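Re: [Horero-home] Elastic waists and the folding problem
July 31, 2021
3 comments 23 shares

Hello all, and sorry for being slow to answer, I've been meaning to sit down with this thread ever since May.

> I can fold shirts all day long, but anything with
> an elastic waist beats me. The top bunches up, the
> rest slides around, and the whole drawer looks like
> a rummage sale. What does everyone else do?
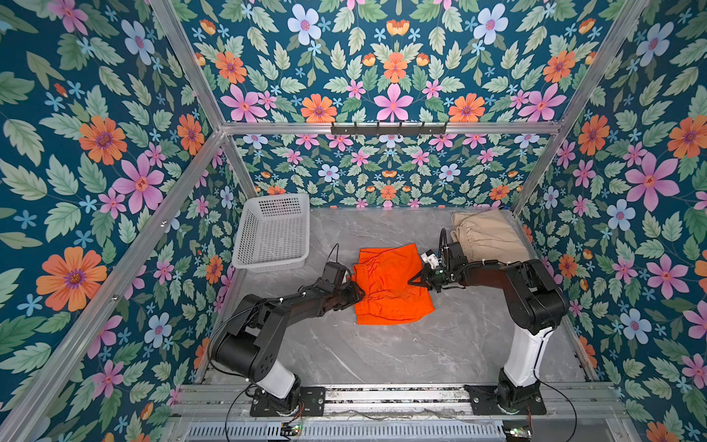

Cho

I sympathize, dear, I really do! My own habit is to keep the white basket at the back and spread one thing at a time in the middle, because I get muddled otherwise. Bright orange and beige make for a cheerful wash day, I must say, and the big flowers on the wallpaper help too. Start with the waistband. Let it gather the way it wants to and smooth only the flat cloth below it, working toward the hem with the side of your hand.
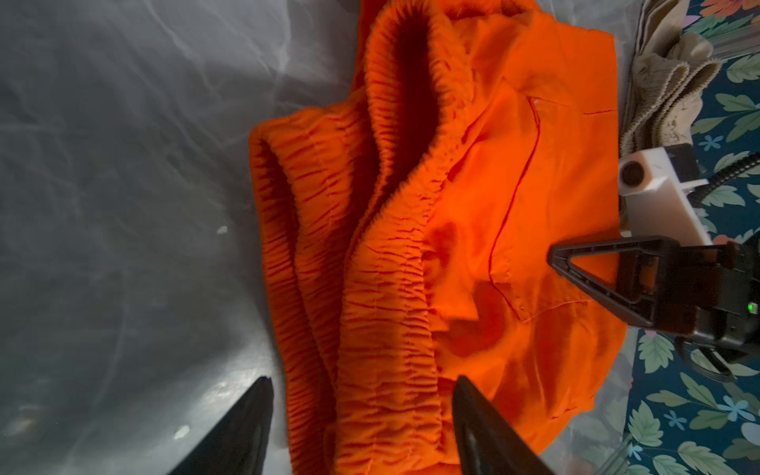
I gave up smoothing mine and just roll them, waistband last, and they stay put in the drawer very nicely. I do think rolling is a fine way to go if your drawers are deep (mine from Andeck are terribly shallow, so I fold).

For the beige pants, with all those tight little pleats at the waist, I'd lay one leg over the other and then fold in thirds from the bottom up.

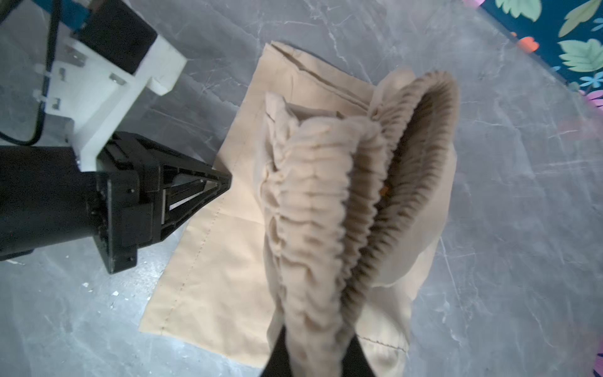
Should the elastic end up inside the fold or outside? Outside, on top, so the bulk doesn't push the layers apart.

Do write back and tell us how you get on, and if anybody still has the old Cirkon drawer dividers, I'd happily take a pair.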